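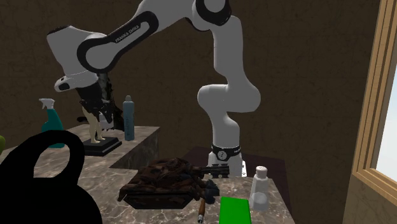
Wayne Sedgwick asks whether a figure that stood for years in a window can get its color back, and if not, how he can at least stop it from getting worse. To this we must say that lost color does not return. What he can do is move the figure away from the window now, and read the part about light further down on this page.

Keeping and Mailing Small Figures: Your Questions

These are the questions which come most often to our desk at Pendley. We answer for resin, plaster and plastic figures. For porcelain and old bronze please ask a specialist near you.

How should I remove dust?

Use a soft dry brush, the kind sold for make-up. Start at the head and go down. Hold the figure by the base with your other hand, never by an arm or a tail. Compressed air from a can is not good for thin parts, and when the can is held upside down it sprays a very cold liquid which may leave marks on paint.

Can I wash a figure with water?

Plastic and unpainted resin, yes. Water should be lukewarm, with one drop of dish soap. Plaster, no. If you are not sure which material you have, do not wash it. We had a customer who left a plaster owl in the sink during a phone call of 45 minutes, and we could not help her afterward.

My figure feels sticky. Is it broken?

Not broken. Some soft plastics sweat out an oily substance as they get older, mostly when they are kept in a closed box in a warm room. Wash with soap and water, dry it for one day and leave it in the open. It can come again after some months, then you repeat.

How much light is too much?

Direct sun is always too much, also in winter. A north window is better but still not good for red and yellow paints, these go first. Lamps of the LED type are fine on the shelf if they do not heat the figure. Turn the figure a little every few weeks if it gets light from one side only. It will still fade, but evenly, and this is less painful to look at.

What glue do you recommend?

For resin we use a super glue of gel type. For plaster, white wood glue. Put the parts together dry first, to see that they fit, and then use less glue than you think is needed. A thin post such as an ankle or a wrist needs a metal pin inside, and for this work you may send it to us. Please do not try the glue first and then send it - cleaning old glue from a break takes us longer than the repair.

Do you repair pieces bought in another place?

Yes. We repair anything under 3 pounds in weight. The Dunmore animals we know very well, as we sold them for a long time, and we still keep a drawer of spare feet and ears for them. For the Undano series there are no spare parts, so we must build the missing piece from putty, and the color will be close but not the same. 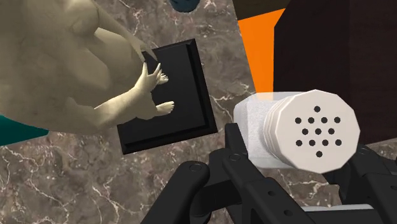

How do I pack a figure for mailing?

Take two boxes. The small one should leave a space of two fingers on every side of the figure.

1. Wrap thin parts with tissue paper first, loosely.
2. Put the whole figure in a plastic bag, so that no paper fibers stick to the paint.
3. Fill the small box with crumpled paper until nothing moves when you shake it gently.
4. Put the small box inside the big one, again with paper all around.
5. Write your name and order number on a sheet and lay it on top, inside.

If the base comes off, pack it apart. A heavy base which moves inside the box is the reason for most damage that we see. Please no newspaper, the ink goes onto light surfaces.

How long does a repair take?

About 3 weeks from the day we open the parcel. Before the holidays it is longer. In May we close the workshop for stocktaking, but parcels are accepted and kept on a dry shelf.

What is the number on the bottom of my Cevivska figure?

It is the mold number and not the number of your copy. Many people write us that they own number 203 or number 226 and hope it is rare. All figures from one mold have the same number, so it says nothing of the value. The year, if there is one, is scratched by hand near the edge and can be hard to read. Try with a flashlight held low from the side.

Can you tell me what my figure is worth?

Sorry, no. We repair and sell, and we do not give values, also not by phone. Look at finished sales on the auction sites, and compare the condition in a strict way.

May I bring a figure to the shop without an appointment?

You may, until 4 p.m. After this hour the workshop is closed and there is only the person at the counter, who will take your figure and write a receipt but cannot give a price. Keep the receipt, we ask for it when you pick up.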